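Dough-rolling robot takes shape at the Clandmont shared workshop

2021-11-04

If you've walked past the back tables at Clandmont in the last few weeks you'll have noticed that the soldering crowd has been squeezed into one corner. That's our fault, sorry! A few of us have been building a robot setup that can flatten a lump of dough, and it has grown a bit more than we promised at the start.

The whole thing goes by the name Fenavum, which was Szymon Pawłowska's pick and beat out my much better idea (I'm not bitter). Szymon does most of the control code and I do the cables, the bolts and the complaining. We started in the spring with a sketch on the back of a parts list and $495 in the kitty, and most of that went on rails, brackets and a power supply that doesn't buzz.

The plan sounds easy when you say it fast. Put a ball of dough on a mat, have the arm press it down a little at a time, and stop when it's even enough for a small flatbread. Bread people will tell you that dough pushes back, and boy, does it. You press, it spreads, you lift off and it creeps in again. Our first version went straight down with the same force every time and gave us something like a hockey puck with a dent in the middle. Version two looks at the shape between presses and picks the next spot from that. It's slower - up to 14 presses for one piece - but the results have gotten a lot closer to round.

We're on play dough for most of the tuning, and we only switch to the real stuff on bake nights. Krawczyk, the bakery on the corner, has been kind enough to sell us flour at cost and to laugh at our crusts in person. 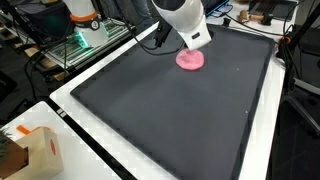
The next job is thickness. Right now we judge it from the outline, and that only gets you so far when one side is thin and the other is still a hill. Szymon wants to use the height of the arm at the moment it touches down, and I think he's right, but it means redoing the calibration we finished last weekend - all 144 points of it. I've asked for pizza in writing.

After that comes the rolling pin. I keep getting asked about it, so yes, it's on the list, and no, I don't have a date. Holding a pin level is a whole different headache and I'd like to get the pressing part solid first.

We'll be showing the setup at the Stoltthorpe makers' evening later in November. There's room for 20 people around the tables, so put your name on the sheet by the door if you want in. Bring questions, bring dough recipes, and if you know anything about force sensors please come and find me before the snacks run out.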